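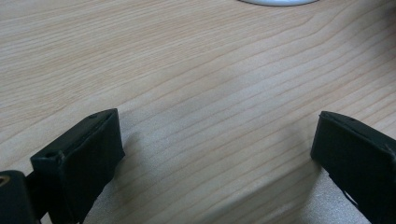
Sunday, shared workshop, bench by the window

Gripper notes, continued from the page with the tea ring on it.

Fingers are back on the Skakby and open as far as they go. Before touching anything else I wanted to settle the pad argument, which has been running since March and has used up more whiteboard than the rest of the arm put together. Position A: the pads are fine and the grip code is rubbish. Position B: the code is fine and the pads are rubbish. I wrote the code, so I hold position B.

Looked at the left pad with the lamp low. The inner face is scuffed and a bit uneven. I'm claiming this as evidence. Position A will say all pads look like that.

Things done:

Backed off both pad screws and did them up again in small turns, swapping sides. The left one had been tightened by somebody with strong feelings.

Re-zeroed the open position. The old zero was 3 mm out, which would explain the business with the egg cup. I have changed the number in the config and left the old one in a comment, where it can go on being wrong in peace.

Ran the close-and-open loop 50 times with nothing between the fingers. It lost its place on 2 of them, both near the end, both with a click from somewhere inside the left side. Could be the joint, could be the cable rubbing on the way round. Stuck my ear to it for another batch and naturally it behaved perfectly.

Tried the Folirum driver instead of the Evton one. It is quieter and gets warm enough to notice. Left it in for now. If you come in and smell something, that's the one to unplug.

Things not done:

The wrist cable still needs a proper clip. It has a temporary clip, as it has had for around 7 weeks.

Camera offset. The tip positions I get from the picture and the ones I get from the ruler disagree, and they disagree by a different amount on each side. I suspect the ruler. Will print a grid and tape it to the table, assuming the printer has forgiven us.

New pads. There's a sheet of softer rubber in the Ngubane drawer, under the hinges. Please don't make gaskets out of it. Plan is to cut one pair slightly thicker, fit the left only, and see whether it pulls things off centre. If it does, we'll learn how much slack the code puts up with. If it doesn't, position A gets a point and I shall be unwell on the next bench night.

Also: whoever borrowed the small hex key, the tray it lives in has the words SMALL HEX KEY on it.

Arm is parked and powered off at the wall. Config saved as skakby_zero_new. The one called skakby_zero_newest is older. Leave them both alone until I've sorted out which the start-up script is reading.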